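[cenmont-kitchens] Re: Deep lower cabinets, and where does the coffee go?
From: Milagros Tapia
To: the Cenmont small kitchens list

Callum Guthrie wrote:

> We moved into our place in September and the kitchen is lovely
> except for the lower cabinets, which are so deep that whatever goes
> to the back is gone for good. I have pots in a heap, a rice cooker
> on top of the heap, and then a landslide of small bags: tea, coffee,
> rice crackers, soup packets. I found coffee last night that I had
> bought twice over because I never saw the first bag.
>
> Two questions for the list. Is there something cheap that gives you
> a second level in there without drilling? And does anyone keep
> coffee beans down low, or is that a bad idea? Fitzgerald Esposito
> told me once that I should freeze them, but my freezer is full of
> soup.
>
> The opening is 45 cm wide, if that helps. I would rather not spend
> more than 50 on it.
>
> Callum

Callum, you have asked my favorite question! I have been fussing with lower cabinets for years and I could talk about it all evening, so get yourself a drink.

Second level first. Before you buy one of those expanding shelves, try a dish rack. I mean a plain wire one, the kind with the wavy uprights that hold plates on edge. I had a Todia one left over after we got the big drainer, and it was headed for the porch sale until I stuck it in the cabinet to get it out of my way. It never came out again. You can stand plates in it, or lids, or baking sheets if they are small, and you can see through it to whatever is behind. That last part is what sold me. A solid shelf makes a dark little cave in the back and you are right where you started, buying coffee twice.

Do measure, though. Mine went in with barely a finger to spare, and I had to tip it to get past the hinge. Measure with the door open as far as it really goes, because the hinge side steals a bit of your 45. Alaric Zamora wrote here a while back that he bent the feet of his to fit and it has wobbled ever since, so maybe don't do that.

Now the small bags. Get one clear box with a lid that clips, and put every loose packet in there: soup, tape, birthday candles, whatever. Clear matters more than big. I had a very handsome gray Leitner bin before this and I never once knew what was in it. With the clear one I crouch down, look through the wires and there's the red packet I wanted. I let it be a bit of a mess inside. If I sorted it I would only have to keep sorting it.

Pots: stop heaping! A metal pan rack along one wall of the cabinet, big pot up top, frying pan underneath. I know everybody says to put the heavy things at the bottom, but I use the big pot almost every day and the pan rack is sturdy, and my back likes it better that way. If yours is a flimsy one, swap them. Handles toward the door, please, or you will be fishing around in there with your cheek against the frame.

And now coffee, which is the part I care about. I keep beans low, yes, and I'm happy with it. My reasons aren't very scientific. The cabinet by the stove gets warm, the one over the kettle gets steamy, and the low one on the far side stays about the same all day. It's dark with the door shut too. We don't freeze. I tried it for a while and kept taking the bag in and out, and then I had cold beans and a damp bag and no better coffee.

What helps me far more is buying small. I get bags of 200 g and we finish one in 14 days, give or take a weekend with guests, and it never has time to go flat. I don't open the next one until the first is really done. I used to open a second one just to smell it (guilty) and then I had two going stale together.

A few things about the opening itself, because I have spilled beans over every surface I own:

Get down to the level of the bag and use both hands, close together, right at the top edge. If your hands are far apart the whole thing goes at once and you'll be finding beans behind the pan rack at New Year.

If there is a notch, start there. If there isn't, scissors are fine and there's no shame in it – I just never have them when I want them.

Leave enough above the beans to fold over twice. I close mine with a plain clip. Fitzgerald Whitlock swears by his Hinix canister and he may be right, but then you have a canister AND the rest of the bag to find room for, and that was your trouble to begin with.

Keep the bag where you can read the front of it. I lean mine against the rack standing up. Lying down, they all turn into the same dark lump, especially the black ones.

We are on a Blue Mountain in a black bag at the moment, charcoal roasted going by the two characters near the bottom, and I love the fancy script on it. Rack and clear box are in these too, so you can get an idea of how they sit together.
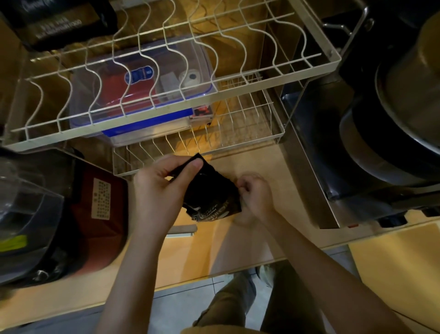
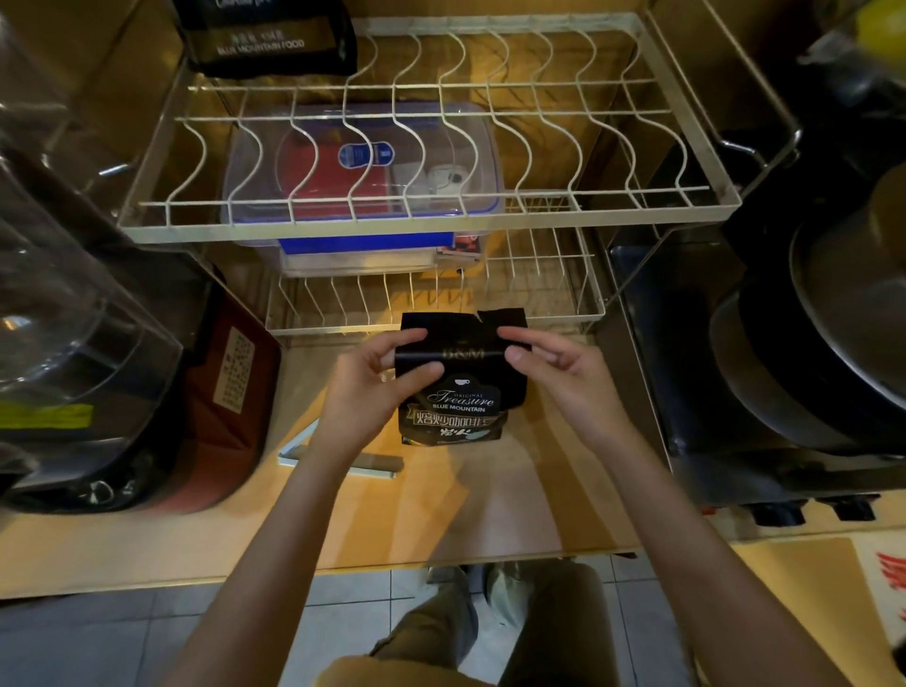
Black bag in two hands, with the wire rack and the clear packet box. The bag's lettering is easier to read in the second.

Oh, and your rice cooker. Don't put it on top of anything! Give it a spot at one side near the front, where you can slide it out with one hand. Ours used to live on the heap too and I got used to lifting it down like a sleeping cat.

If you do go the dish rack way, tell us the height of your opening before you spend any of that 50. I have a second rack in the garage, a bit shorter than this one, and you are welcome to come and try it for size.

Milagros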